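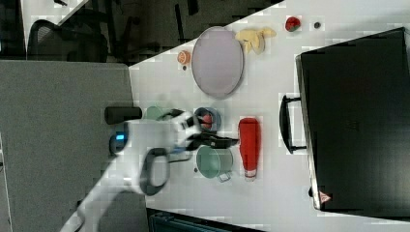
Sorting the Mixed Table: what I learned from a term of putting things away

Project report, submitted 09/10/2020

Why I picked this

My original topic was going to be pantry labels. I had a whole plan for it, with a colour code and everything, and then I spent a weekend helping clear out the shared kitchen at Lunde House (my residence) and changed my mind on the spot. The labels in that kitchen were fine. Somebody had done a lovely job of them. The trouble was the table. Everything that didn't have an obvious home ended up on it, and it stayed there until one of us got fed up and shoved the lot in a cupboard.

So my project turned into a question about mixed piles. When a mug, a pot, a bottle, a plate and a couple of toys all land on the same surface, what do people pick up first, where do they put it, and what gets left for last? I figured I could study that without any fancy gear, and my supervisor agreed as long as I kept the question small.

The short version of the method

I wanted a set of things that felt like a real household with a kid in it. The set I settled on had a light green mug, a blue cup, a teal pot with a short grey handle, a red bottle with a white cap, a big oval plate in a pale lavender-grey, and a few small bits to go with them, including an orange round thing and a crumpled yellow thing that people kept arguing about. (More on those two later, they caused me a lot of grief.) It all went on a white tabletop, which made it easy to see what was left.

Beside the table, out of reach until you stood up, I had a shelf unit from Stollevari with 5 compartments. I left them unmarked on purpose. If I'd written "cups" on one of them I would have been right back at my label project.

Each person got the same instruction: put everything away so that you could find it again tomorrow. No time limit, and no talking to me until the end. Then I asked them to explain their choices while I scribbled. I ran the sessions over the second half of the winter and into March, in the Tritus study room, which has a grey carpet and is the only bookable room on our floor that doesn't smell of soup.

The budget was 245 dollars, and most of that went on the shelf. The dishes came from a second-hand shop and my mum's cupboard.

What people did

I expected big things first. That was my written hypothesis and I was pretty confident about it! The oval plate takes up so much space that I assumed anybody would want it gone straight away.

Plenty of people did start with the plate, but a good chunk of them went for the drinking things instead. Mug, cup, done, same compartment, big sigh of satisfaction. When I asked why, the answer I heard most often was that those two were easy. They knew exactly where cups go. They wanted one easy win before they had to think. I recognise this completely, it's how I do my readings.

The plate came next for most of them, usually into the lowest compartment, and then the pot. The pot slowed people down more than I thought it would. It's wide, and with the handle on it there's a right way and a wrong way to slide it onto a shelf. I watched several people put it in handle first, take it out again and turn it around. One person wanted it on top of the plate, took it off, and then put it back on the plate, where it stayed.

The bottle was the first object that really split the group. I always laid it on its side, which I did in the pilot without thinking and then had to keep doing to be fair. Some people stood it up before they did anything else, even before putting a single thing away, as if a bottle lying down was bothering them. Others left it lying until late and then put it on the shelf lying down as well. When I asked about it they looked surprised, and a couple of them went back to stand it up.

The orange and yellow problem

Okay, the small stuff. The orange one I had always thought of as a slice of orange. Some people called it a toy and some called it food and one called it a coaster, which I wrote down and underlined. The yellow one is worse. It's pale and bumpy and depending on your mood it's a banana or a bit of soft cloth. I had meant to replace it with something clearer after the pilot, but the confusion was so interesting that I kept it in.

If you decided it was a banana, it went with the orange thing, and the two of them got a compartment to themselves. If you decided it was cloth, it went beside the pot, or got folded (it does not fold well), or ended up tucked inside the mug. And if you couldn't decide, it stayed on the table right to the end. I think this is the most useful thing in the whole project. The leftovers on our kitchen table at Lunde weren't the things that had no home. They were the things that people couldn't name quickly enough.

I checked that idea against a log I kept for our real kitchen table, where I wrote down whatever was still sitting there after the evening clean-up. The log has 303 entries. Mugs hardly appear. What does appear, over and over, is stuff like lids with no container, a rubber ring from something, half a peg, the foam bit out of a box, and a grey plastic hook that I am now quite fond of.

What I tried next

For the second part I added a basket. Just one, plain, from Wiltura, sitting at the end of the shelf, and the only change to the instruction was that anything you weren't sure about could go in it. The table got cleared completely far more often. People were also noticeably happier at the end, and a few told me it felt like permission.

The catch is that the basket also swallowed things it shouldn't have. The bottle went in it more than once, and so did the blue cup, from a person who had already put the mug away perfectly well on a shelf. My supervisor's comment in the margin was "so you have built a smaller table", and I don't have a good comeback to that yet.

Things I'd do differently

I'd mix up the starting layout. Mine was fairly loose, but the plate was always toward the back and I suspect that changed how early people reached for it.

I'd get people from outside the residence. We all share the same kitchen and the same bad habits.

I'd film the hands, with consent forms sorted out well ahead. My notes on the order of pick-ups are good for the first few objects and then they get messy, particularly with the fast people.

I would also keep this report shorter in its first draft. The limit for the main section was 800 words over what I thought it was, and I filled every one of them before cutting it back to this.

Where it's at now

The basket has moved to the real kitchen at Lunde House. We agreed it gets emptied every second week, and whoever empties it has to name each thing out loud before deciding where it goes. It's a bit silly but it does work on the grey hook, which now lives on the back of the pantry door with the oven mitt hanging from it. The log is still going on the fridge, and the pen is on a string this time.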